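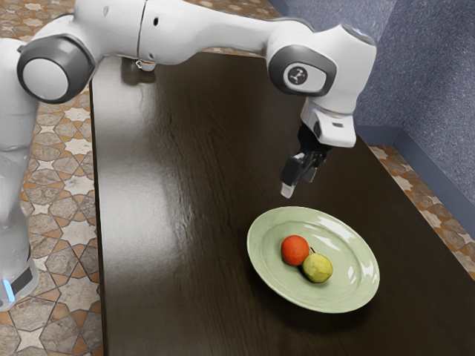 Figure 1. The fruit setup in our simulator: arm, table, green plate, one orange fruit and one pear.

Picking Pears in a Fake Kitchen
Robotics club project report, April 2026
Team: Parisa Kermani, Kaj Zoëga, Zoia Bondarchuk

So I joined the robotics club in September thinking I'd be soldering stuff, and instead I've spent most of the year staring at fruit on a screen. No regrets! Our job was to get a simulated arm to take one fruit off a plate when you name it, and leave the other one alone. We called the project Vedden (Kaj picked it and the rest of us gave up arguing).

Kaj built the room. He went all out on the star pattern floor tiles and the shiny dark table, and I teased him about it for weeks – then the reflections on the tabletop started confusing our color filter and I got to spend a weekend fixing it. Zoia wrote the motion code. I did the part that finds the fruit and picks a grasp point.

The pear was the hard one. It touches the round fruit in our standard layout, so if the two fingers come straight down along the wrong side, one of them lands on the neighbor. My first version always grabbed at the middle of whatever color blob it found, and the stem kept throwing the middle off. Zoia suggested turning the wrist so the fingers close across the narrow part of the pear, and that helped a ton.

We ran 300 trials with the final code, moving the plate a little each time. The arm lifted the right fruit in 206 of them. Most of the misses were the pear slipping out sideways during the lift, plus a bunch where the finger bumped the rim of the plate and the whole thing slid. We also had 3 runs where the arm just stopped over the table and did nothing, and we still don't know why. Zoia thinks it's a timeout in her planner. I think she's right but she hasn't found it yet.

If I did it again I'd start logging from day one. We threw away our early trials without saving the settings, so I can't show a proper before and after, and Mr. Kordestani was (fairly) not thrilled about that at our check-in.

Next up is a bowl with higher sides, and then Kaj wants to add a banana. Thanks to Tahmineh Ghorbani for letting us hog the fast computer over spring break – the runs on my laptop were taking forever.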